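The Laundry Corner, Or Where the Socks Go

Eight weeks of wash days, one small flat on Desthorpe Road, and I still own more single socks than pairs. So. A feature on the laundry corner, the least loved few feet in any home. My editor wanted kitchens. Kitchens are done.

Start with the floor. Most people start with shelves, baskets, those labels in curly writing. Floor first. If the door of the machine can't swing all the way open you will hate every load you ever do. In my last place, over in Dredcombe, it hit the bathroom door at about the halfway point and I loaded sheets sideways for almost 2 years. Sheets! Move the machine if you can. Move the other door if you can't. Take it off its hinges, who cares, hang a curtain.

Then the sorting. Everyone has a system and everyone is wrong about everyone else's. Lights, darks, towels, the end. I tried the five-bag method from a book and the bags just became five piles with handles. Two is plenty. One for now, one for later. Towels go on their own beacuse they shed, and anything with a zipper gets zipped before it goes in or it will chew up the shirt next to it.

Soap. Less than you think. Less than the cap says too, if your water is soft. I wrote to the people at Butar, who make the plain powder in the gray box, and got back a chart with more rows than my tax return. Half a scoop. That's my whole chart.

Drying is where small homes lose. The Doucet rack, the folding one, cost me 102 dollars and I winced all the way home. Still standing though. Holds a full load if you hang the shirts on hangers first and then hook the hangers on the end bars. Keep it by a window, window open a crack, even in January.
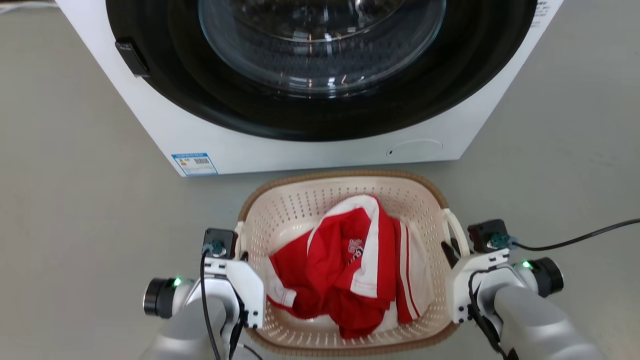 Baskets, then, and I have opinions. Get one that fits in front of the machine with the door open, so wet things drop straight down and you aren't trailing a sleeve over the floor. Holes in the sides are a must, air gets in, the gym stuff doesn't go sour overnight. A cream plastic one with a woven-look band around the rim does the job and doesn't look like a hospital bin. Handles on both sides, please, one is useless on stairs. And red and white in the same garment, like a team shirt, goes in cold and on it's own the first time. I have the pink pillowcases to prove it.

Last thing, the filter. Low down on the front, behind a little hatch on a lot of machines. Towel on the floor, shallow dish, turn it slowly. Mine gave up a coin, 2 hair ties and a guitar pick. I don't play guitar. Do it again in June.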